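Staying at Batlow House: Your Questions Answered
Updated 2019-11-26

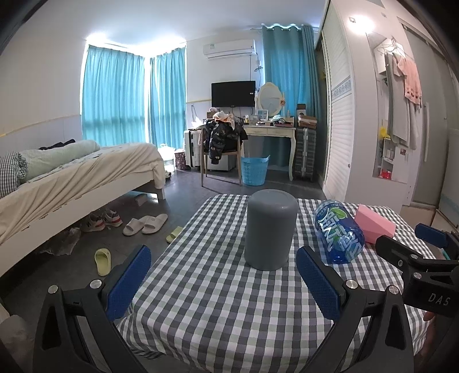

A bed with a cream bedspread and a folded green blanket, near a small table with a checkered cloth.

What time can I check in?
Any time after two, and please don't worry if your train into Hondham is running late (they so often are!). The desk stays open until nine, and if you'll be later than that, just call us and we'll leave your key in the lockbox.

Is bedding included?
Yes, always. You'll have sheets, a pillow and a blanket, and if you're someone who feels the cold in November, as plenty of us do, ask at the desk for a second one. Towels are $6 for your whole stay, or bring your own.

How much is a room?
A single is $49 a night. If you stay 21 nights or more we take a little off, so do write to us first and we'll work it out together.

Can I cook?
You're very welcome to use the shared kitchen on the ground floor. Please keep hot plates and kettles out of the bedrooms, though, as the wiring upstairs is older than it looks.

How do I get there from the station?
Bus 492 stops at the end of Raju Street, and from there it's an easy walk, mostly flat, past the bakery. Drivers can use the Surus parking lot across the road, which is free overnight.

Can I have visitors?
Of course! We only ask that they head home by ten, so that the early risers can get their sleep.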